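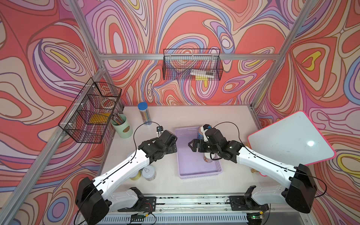 4 Vorratskorb Patia einrichten und befüllen

Dieser Abschnitt gilt für den flachen Korb Patia mit durchbrochenen Seitenwänden, einzeln oder als Teil des Ordnungssystems Clarnden. Die Montage der Auszüge ist in Abschnitt 3 beschrieben.

4.1 Vorbereitung

1. Korb auspacken und die Schutzfolie am Boden abziehen.
2. Korb mit lauwarmem Wasser und etwas Spülmittel auswaschen. Wassertemperatur höchstens 55 °C.
3. Korb kopfüber abtropfen lassen und vollständig trocknen.
4. Eine helle, ebene Fläche zum Sortieren freiräumen. Korb in die Mitte stellen, Dosen und Gläser daneben.

Hinweis: Dem Korb liegen 2 Trennstege bei. Für gemischte Bestände aus Dosen und kleinen Gläsern können sie zunächst weggelassen und später eingesetzt werden.

4.2 Dosen prüfen

1. Jede Dose einzeln in die Hand nehmen und rundum ansehen.
2. Dosen mit gewölbtem Deckel, scharfen Knicken oder Rost am Falz aussortieren.
3. Haltbarkeitsdatum suchen. Es steht je nach Hersteller am Boden, am Rand des Etiketts oder auf dem Deckel.
4. Staub mit einem trockenen Tuch abwischen.

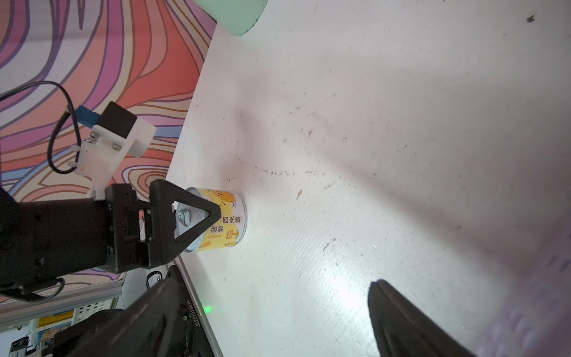
Importierte Getränke- und Dessertdosen werden vor dem Einräumen zusätzlich beschriftet, wenn nicht alle im Haushalt das Etikett lesen können. Ein kurzes Wort auf einem Klebeetikett Shawky genügt. Bei der Dose mit der Aufschrift 菠萝西米露 lautet es zum Beispiel »Ananas-Sago«. Auf die Früchte im Druckbild sollte man sich dabei nicht verlassen, denn verschiedene Sorten einer Marke sehen sich oft sehr ähnlich. Das Klebeetikett kommt auf eine freie Stelle und darf Zutatenliste und Datum nicht verdecken.

Achtung: Die Lasche am Deckel beim Abwischen und Beschriften nicht anheben. Eine angerissene Dose gehört nicht mehr in den Vorrat. Inhalt in ein sauberes Gefäß umfüllen, kühlen und bald verbrauchen.

4.3 Nach Sorten ordnen

1. Gleiche Sorten zusammenstellen. Erst danach nach Datum ordnen.
2. Bei Dosen mit ähnlichem Etikett den Sortennamen vergleichen — die Grundfarbe allein reicht nicht aus.
3. Ältere Dosen nach vorn, neuere nach hinten.
4. Gläser getrennt bereitstellen. Sie kommen zuletzt in den Korb.

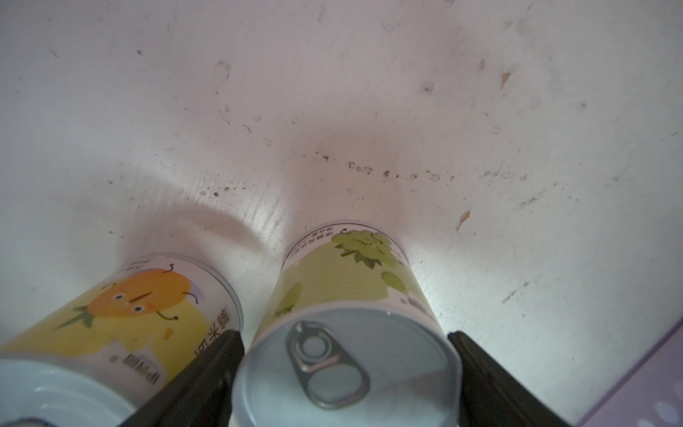 PFLEGE DER ARBEITSFLÄCHE

Helle Flächen zeigen jede Spur. Dunkle Flecken in einer Reihe, wie sie eingetrocknete Tropfen hinterlassen, mit einem feuchten Tuch abdecken und einige Minuten einweichen. Danach abwischen, ohne zu scheuern. Krümel vorher trocken aufnehmen. Für hartnäckige Reste eignet sich der Reiniger Cirnico in normaler Verdünnung. Scheuermilch und Stahlwolle machen matte Oberflächen stumpf und fleckig.

Kratzer lassen sich nicht wegwischen. Wer häufig auf derselben Fläche sortiert, legt eine dünne Matte unter.

4.4 Korb befüllen

1. Die ersten Dosen aufrecht in die hinteren Ecken stellen.
2. Die übrigen Dosen von hinten nach vorn einräumen. Zwischen den Reihen etwas Luft lassen.
3. Kleine Gläser auf den freien Platz stellen, Deckel nach oben.
4. Korb mit beiden Händen anheben und waagerecht in den Auszug setzen. Ein Auszug trägt bis zu 2 Körbe nebeneinander.

Achtung: Den gefüllten Korb nicht an einer einzelnen Seitenwand tragen. Im Raum sollte die Luftfeuchtigkeit 70 % nicht übersteigen, sonst können Deckel und Falze rosten.
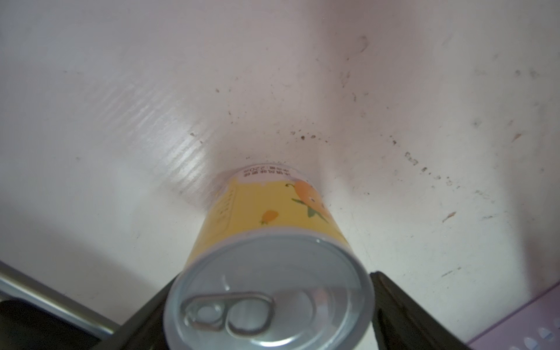

4.5 Dosen entnehmen

1. Dose am Rumpf greifen, nicht an der Lasche.
2. Datum noch einmal prüfen.
3. Deckel abwischen, besonders die Rillen und den Bereich unter dem Ring.
4. Dose zum Öffnen aufrecht auf eine feste Unterlage stellen.
5. Die nächste Dose derselben Sorte im Korb nach vorn rücken.

Hinweis: Leere Dosen ausspülen. Klebeetiketten Shawky lösen sich in warmem Wasser und müssen vor der Entsorgung nicht entfernt werden.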